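How do you schedule a one-day U12 tournament with an odd number of teams?

Posted Tuesday, November 6, 2018 by Jade Gauthier

Hi all! Our club in Undcombe is hosting its first indoor soccer tournament this winter and I am so excited I can hardly sleep. We planned for eight teams in two groups of 4, then Fodlow signed up a second squad on the last night of October and I said yes before doing any math. So now we have nine. Games are 12 minutes, one court, and we have to be out by six. Do I do three groups of three? And who goes to the semifinals if there are three group winners? I'd love to give every kid at least three games if it can be done.

touchline_mo

Three groups of three, top team from each plus the best second place. Easy. Goal difference decides it.

Lindemann Juniors Dad

What a great problem to have! We had nine teams at Lindemann two winters ago and it was the best day of our season, so please don't turn anybody away.

The groups of three are right, but with only those each team gets just two games, and some families drive a long way for that. What we did was play the groups in the morning (nine games), then put the three winners in one new group, the three runners-up in another and the third-place teams in a third. Nine more games, no semifinals, and every team plays four times – even the ones who lost everything before lunch!

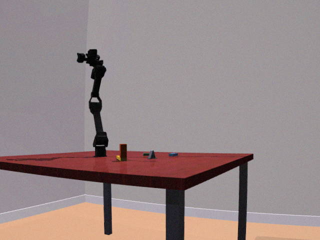
Timing is where you need to be strict. Eighteen games of 12 minutes with a 3-minute changeover is four and a half hours, so a 10:00 start leaves room for lunch and the trophies. Use one running clock for everything and don't stop it for shoelaces. Give each group a color, too, and put it on the schedule, the bibs and the wall chart. The kids find their next game much faster that way.

Settle your tiebreakers in writing before the first whistle. Ours went head to head, goal difference, goals scored, then penalties. We used the penalties once and the whole gym went wild – good luck, and tell us how it goes!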